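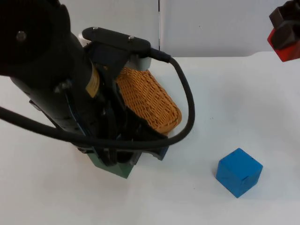
Last updated: December
Reading time: 1 min

Tondside 4: grasp planner changes

The new planner release replaces the fixed approach height with a per-object value taken from the depth estimate. On rigid parts such as the blue cube the difference is small. On mesh-covered items the old value often closed the fingers too early, and the force check then passed on fabric alone.

Chiến Phí ran 287 grasps on the Busteo bench with both versions. Failed closes dropped from 15 to four. Planning time stayed under 100 ms per grasp.

The collision model now treats the wrist cable as a swept volume – previously it was ignored, and wide wrist turns had to be filtered by hand. Expect more rejected poses on two-arm cells until the padding is tuned. The setting is cable_margin in the cell config.

Ngọc Hà is porting the same change to the Yuen controller. Old logs still replay, but without the cable check.

Contact: Flenonia tooling desk | Back to top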